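Über uns

16. November 2019 - von Kelly Catterall

Angefangen haben wir mit einem Fehler, den wir nicht verstanden haben. Ein Roboterarm bei einem Kunden in Bevham blieb beim Einräumen immer an derselben Stelle stehen, mal nach wenigen Minuten, mal erst am Nachmittag, und im Protokoll stand dazu genau eine Zeile: »Planung fehlgeschlagen«. Bujar Stojanović hat damals zwei Wochen lang Zeitstempel verglichen, bis klar war, dass die Kamera und die Gelenkwerte um ein paar Takte auseinanderliefen. Aus seinem Auswerteskript wurde ein Werkzeug, aus dem Werkzeug unser erstes Produkt und daraus schließlich Zurngate.

Heute schreiben wir Software für Roboter, die greifen: Wahrnehmung, Bewegungsplanung, Regelung und alles, was man dazwischen braucht, um den Überblick zu behalten. Eigene Arme bauen wir nicht und haben das auch nicht vor. Wir nehmen, was auf dem Tisch steht, und schreiben den Treiber dazu, wenn es noch keinen gibt (Bujar macht das erschreckend gern).

Kamath - unser Kern

Kamath ist die Laufzeitumgebung, in der bei uns alles zusammenkommt. Sie nimmt Kamerabilder, Gelenkstellungen und Kraftwerte entgegen, bringt sie auf eine gemeinsame Uhr und gibt sie an Planer und Regler weiter. Der Regelkreis läuft mit 200 Hertz, die Aufzeichnung nebenher, ohne ihn zu bremsen. Das klingt nach Fleißarbeit, und zum großen Teil war es auch Fleißarbeit! Aber wer einmal einen Griff Takt für Takt zurückspulen konnte und dabei gesehen hat, was jede Kamera und jedes Gelenk im selben Moment gemeldet haben, will nie wieder ohne arbeiten.

Besonders viel Zeit stecken wir gerade in das Stapeln. Gleiche Teile ineinanderzusetzen ist für die Wahrnehmung eine wunderbar gemeine Aufgabe: gleiche Farbe, gleiche Form, und sobald zwei Teile ineinanderstecken, ist vom unteren nur noch ein schmaler Rand übrig, an dem sich die Lageschätzung festhalten kann. Dazu verdeckt der Greifer gern genau die Kante, auf die es ankommt. Deshalb rechnen wir mit mehreren Blickwinkeln, einem von oben und je einem vom Handgelenk. 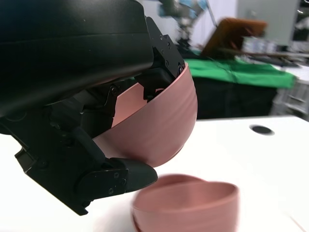
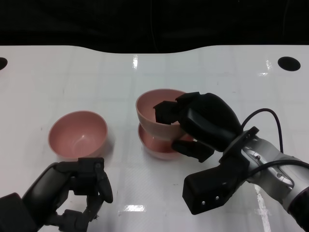
Rosa Schalen auf weißem Tisch, einmal vom Handgelenk und einmal von oben gesehen.

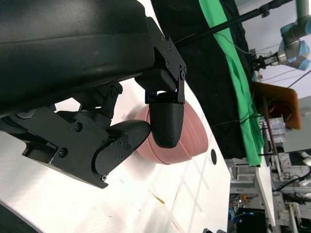 Der Planer bekommt von der Wahrnehmung keine fertige Position, er bekommt eine Schätzung samt Unsicherheit. Ist sie klein, fährt der Arm direkt auf das Ziel zu. Ist sie groß, schlägt der Planer zuerst eine Bewegung vor, die einer der Kameras einen besseren Blick verschafft. Beim Absetzen übernimmt dann ein nachgiebiger Regler, der auf Kontakt wartet und seitlich etwas Spiel zulässt. Den Übergang zwischen beiden haben wir im Oktober komplett neu geschrieben. Der alte Code hatte 950 Zeilen und drei Zustände, deren Namen keiner mehr erklären konnte, der neue kommt mit 400 aus und hat endlich Tests.

Roramham - zum Hineinschauen

Roramham ist unser Werkzeug für alle, die wissen wollen, warum ein Roboter etwas getan hat. Man öffnet eine Aufzeichnung, sieht die Kamerabilder nebeneinander und darunter den Plan, den der Rechner in diesem Moment verfolgt hat - auch die Varianten, die er verworfen hat. Gerade die verworfenen sind oft die spannenden. Änderungen am Planer lassen sich gegen alte Aufzeichnungen laufen lassen, bevor ein echter Arm sich bewegt. Für die nächste Version arbeiten wir an einer Suche, mit der man etwa alle Griffe findet, bei denen die Schätzung kurz vor dem Kontakt gesprungen ist.

Wie wir arbeiten

Wir sind 38 Leute, die meisten davon in der Entwicklung. Wer Planungscode schreibt, steht auch am Roboter, und wer am Roboter steht, darf Planungscode ändern. Neue Kolleginnen und Kollegen bekommen in der ersten Woche eine Aufzeichnung mit einem echten Fehler und suchen ihn. Manche finden dabei gleich noch einen zweiten, über den freuen wir uns dann alle (mit leichter Verzögerung).

Teile unserer Treiber und das Aufzeichnungsformat von Kamath geben wir offen heraus. Rückmeldungen dazu lesen wir wirklich, auch die langen. Wenn ihr an ähnlichen Fragen sitzt, uns einen Greifer zeigen wollt, der sich hartnäckig danebenbenimmt, oder bei uns mitmachen möchtet: schreibt uns! Fragen zur Software landen bei Bujar, alles andere bei mir.

Diese Website verwendet Cookies, um die Nutzung der Seiten auszuwerten. Mit dem weiteren Besuch stimmen Sie der Verwendung zu. Mehr erfahren - Einverstanden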